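What is inside a computer?

The big box that sits under a desk and runs a computer is called a tower. Most of what happens on the screen is worked out inside it. If you take the side off a tower, you find one large flat board with lots of parts fixed to it. This is the motherboard. Every other part is joined to it in some way, by a slot, a socket or a wire.

The main chip is called the processor, or CPU. It follows instructions, one after another, very quickly. You do not see the chip itself, as it has a square metal lid on top. The lid carries heat away. When the computer is in use, a block of metal and a fan usually sit on the lid to keep it cool.
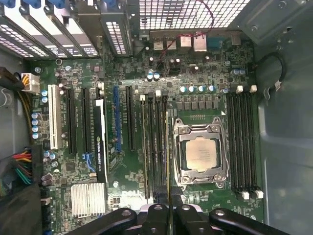
The processor has a metal bracket round it. The long black slots on both sides are for memory.

Memory is where the computer keeps the things it is working on now, such as the story you are typing. It comes on thin cards that push into the slots, and small latches hold them in place. Memory forgets everything when the power goes off - so save your work!

Other slots are for extra cards. A graphics card draws the pictures you see on the screen. The one on this board stands upright and has NVIDIA QUADRO on its edge.

A computer also needs a way to talk to the outside. USB ports are for things like a mouse, a keyboard or a memory stick. An Ethernet port takes a network cable, which can link the computer to the internet.
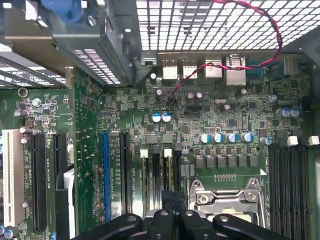 USB ports and an Ethernet port, with part of the metal case full of square holes.

Holes in the case let air move in and out. Without them the parts would get too hot.

The little round cans standing on the board are capacitors. They store a small amount of electricity and let it go again, which keeps the supply steady. Many of the ones here are blue.

Words to know
Port - a place on the outside of a computer where you plug something in.
Slot - a long, narrow holder for a card.
Socket - the holder for the processor.

Stay safe: never open a computer on your own. Ask an adult, who must switch it off and unplug it first.

Page written by Puspita Liew. Last checked 15 Apr 2024.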